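The Drusberg 50 is a hatchback for people who think hatchbacks have become too cheerful. Its nose is long, its windows are narrow, and the rear spoiler seems to have been added on a Monday.

I drove it 179 miles, mostly behind trucks. The seats are excellent. The gearbox has 8 speeds and strong opinions about seventh.

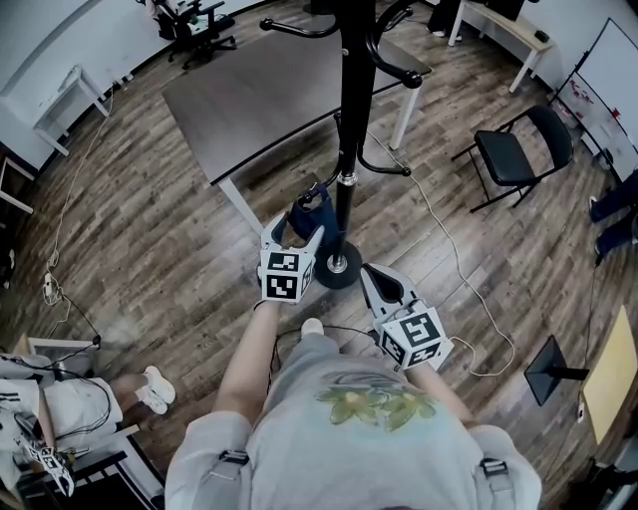
By Gisela Navarrete

Wurnberg builds a quieter rival, and it has a bigger trunk. I'd still take the Drusberg – I've always had a weakness for sulky cars.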